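Can a state-owned company pick who gets the employee shares when it's privatized?

Posted by Lizeth Arango in Government and Public Services

I work for the water and heating utility in Broltlow, which the province has owned since before my mother worked there. In May we got a letter saying the company would be sold off in stages, and that staff would be offered shares at a discount before the public offering. Lovely. The letter ran to four pages and managed not to say which staff.

I'm on my third fixed-term contract. My supervisor thinks the offer covers anyone on the payroll on the cutoff date. HR thinks it covers permanent employees only, but the person who told me this also told me we had a dental plan. The notice lists 2944 eligible employees, and the last annual report gave a headcount of 3843, so somebody is being left out and I have a fair idea who.
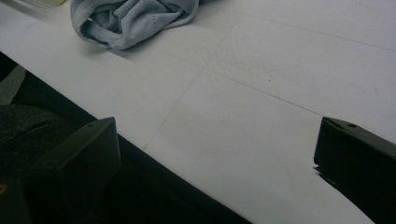
What I'd like to know is whether the company gets to decide this by itself, or whether the rule is written down somewhere I can read it. The subscription window closes at 5 p.m. on the last day of the month and I'd rather not find out at 4:55. Also, is it even worth it? The minimum purchase is 200 shares and I am not exactly made of money.

Zarnano

The company doesn't decide. Eligibility is normally set in the privatization decree or in the sale plan the ministry approves, and management just applies it (badly, where I worked). Ask for the sale plan by name. The letter you got is a summary written by someone in communications. Look for the section on preferential allocation and see how it defines "employee." Ours said "persons with an employment relationship," and that turned out to include fixed-term people once the union's lawyer had read it aloud to HR a couple of times.

If your plan really does say permanent only, you can still file an objection with the privatization agency. Do it in writing before the window closes and get a stamped copy. I'd also put in a subscription form anyway - the worst they can do is reject it, and then you have a rejection to appeal.

Check the lock-up period too. I couldn't sell mine for three years.

Thakur

they did this at the port when I was there. bought the minimum, sold it, got a fridge. good fridge

Illeo

Agree with Zarnano about the sale plan, but one correction: check where your objection has to go. You say the province owns the utility, so it may be the provincial finance office and not the national agency. I sent mine to the wrong one and it spent six weeks traveling between two buildings on the same street.

On whether it's worth it, nobody here can tell you that without seeing the price. Read the part of the prospectus on debts and pension obligations, and find out if the discount has to be paid back when you leave. With a fixed-term contract I'd want that answer before anything else.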